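January 3, 2018
Remote demos, kitchen sim, stove task

Picked up the stove set again where November left off. Ayman Haddadin drove, I ran the logger and kept notes. Sim build is the Wulta branch with the contact patch from Enden merged in. Hand controller is the old one with the stiff trigger. Control rate left alone.

Task as worded for the operator: take the vessel by the rim, carry it to a burner, set it down, let go, back off. One grasp per demo. If the operator has to regrasp, the demo is kept but tagged R and left out of the training split.

Target for this batch was 132 kept demos. Got 49 before the break and 48 after it, so we are short. Did not push on, Ayman's wrist was sore and his approach paths were getting long.

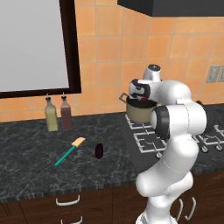

Rim grasps are still the weak point. With the finger pads over the rim the hold is good in pitch and poor in roll, so any fast turn of the wrist swings the load. Ayman's fix is to do all the wrist turning before he comes down over the grate, then lower straight with no rotation. Lowering takes longer that way but the logged force is much cleaner. I want this written into the operator sheet as a rule.

Height cue is poor from a single view. He tends to stop high, hover, then creep down. The hover shows up as a flat stretch in the action log and the policy learns it: last trained policy stops over the burner and stays there until timeout. Two options:

1. Trim near-zero actions in post. Cheap. Risk of cutting the real pause before release.
2. Give the operator a second view during the lowering phase.

Tried option 2 for the second block. Side-by-side views, no overlay.
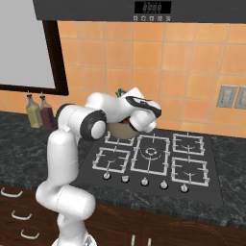

Hover time dropped by eye, numbers not pulled yet. Ayman says he looks at the wide view for where the forearm is and at the other one for the last bit of lowering. He also stopped bringing the elbow in so low, which had been eating joint range on the rear burners.

Logger trouble: episode 894 has a gap in the gripper channel. Arm joints fine, gripper value frozen, then a jump. Marked bad, not deleted. Same fault Sugawara reported on their side, so probably the driver and not our machine. Sent them the file.

Also changed the success check. It was passing any vessel within tolerance of the burner center, even if still held. Now needs gripper open and vessel at rest on the grate. Earlier demos have to be rescored with the new check before anyone quotes a success rate from them.

To do:
- rescore old demos
- pull hover times, one view against two
- add the wrist rule to the operator sheet
- replace trigger spring
- ask Flikstead if their replay tool reads our action format
- finish the batch, two views throughout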